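Let the Hand Go Where the Work Is 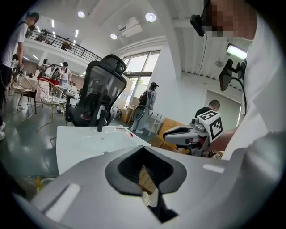

Two hand-held grippers at work on the ground floor, with the second one over a stack of cardboard boxes.

I came back from Morkport in August with sore forearms and a changed opinion. For years I was a teleoperation person. If you wanted a robot arm to learn a task, you sat somebody down at a pair of leader arms, had them drive the robot through the motions a few hundred times, and trained on the logs. It was slow, but the data came from the very robot that would have to do the job, and I thought that settled the matter.

The group at Morkport does it the other way around. They leave the robot at home. A person holds a gripper in each hand, with a camera on the gripper, and just does the task. The video from the hand and the path the hand took through space are what the policy learns from. Later an arm gets the same fingers and the same camera view, and it is asked to carry on from there.

I had read the papers on this kind of thing and filed it under clever. Then I tried it for five days and I haven't shut up about it since.

The first thing you notice is the speed. On our leader arms a careful operator gets through 30 good demonstrations of a box folding task in a morning, and that operator has had weeks of practice. On my second day with the hand-held grippers I did over 200 before we broke for the evening, and I am not a gifted folder of boxes. You feel the flap push back. You feel when the cardboard is about to buckle, and you ease off without thinking about it. All of that is in the motion, even though there's no force sensor writing it down. With a leader arm I am always half a beat behind my own intentions, and the data shows it: long pauses, little corrections, a wobble before every grasp. The policy learns the wobble too!

The second thing took me longer to appreciate, and it's the one I want to argue for. When the rig is something you carry, you collect data where people are. There are chairs in the way and daylight coming through a big window, and somebody stands in the background with a backpack on. In our own lab we spent two years making the opposite of this. We had a gray curtain, fixed lamps, and a table bolted to the floor, and we were proud of how repeatable it all was. Our policies were excellent at that table. Move the table a few feet toward the window and they fell over.

Phúc Lục, who ran the sessions I joined, has a rule that I have since stolen: after six demonstrations in one spot, pick everything up and go somewhere else. Different floor, different height, different light. It's annoying. You have just found your rhythm and now you're carrying boxes across the room. But when we trained two policies on the same number of demonstrations, one set from a single corner and one set from all over the building, the traveling set won by a mile on every surface except the original corner. Even there it was close.

Now the objections, because I used to make them myself and I don't think they're silly.

The hand can do things an arm can't. A person will twist a wrist past any joint limit on the robot and never know it. True, and we threw out a painful share of my first day for exactly that reason. Yang, the software they use for replaying trajectories against the arm's limits, flags these quickly, and after a day or so you learn to keep your elbows in. I'd still like to see the check running live, with a buzz in the handle when you stray. Checking in the evening means you find out about your bad habits after you've recorded an afternoon of them.

Tracking is the weaker point, and here I'll give the skeptics more ground. The whole method rests on knowing where the hand was. The marker cubes help when there's a clear view of them and do nothing for you when a shoulder gets in between. Glossy floors don't make life easier for anything that relies on vision. We lost whole takes to jumps in the path that looked fine on the video. People who publish on this should report how many recordings they discard and for what. I went looking for that number in the papers I like best and mostly couldn't find it.

Then there's the claim that this only works for simple tasks, which I hear a lot from friends at Irkusance, whose teleoperation setup is the best I have ever used. They may be right about the finest work. I wouldn't thread a needle this way. But most of what we say we want robots to do in a building is closer to boxes than to needles, and for the box end of the scale I no longer see the case for keeping a robot in the loop during collection at all.

What I'd love to see next is a proper mixed recipe. Collect broadly by hand, then add a small amount of teleoperated data on the real arm to teach it about its own slack and delay. Celandale is where we'll be trying it this winter, with the curtain taken down. My guess is that the robot portion can be tiny. I've been wrong about this subject for most of my working life, so take the guess for what it's worth, but if you have a pair of these grippers in a drawer somewhere, please go and fold some boxes next to a window and send me what you get.

19th November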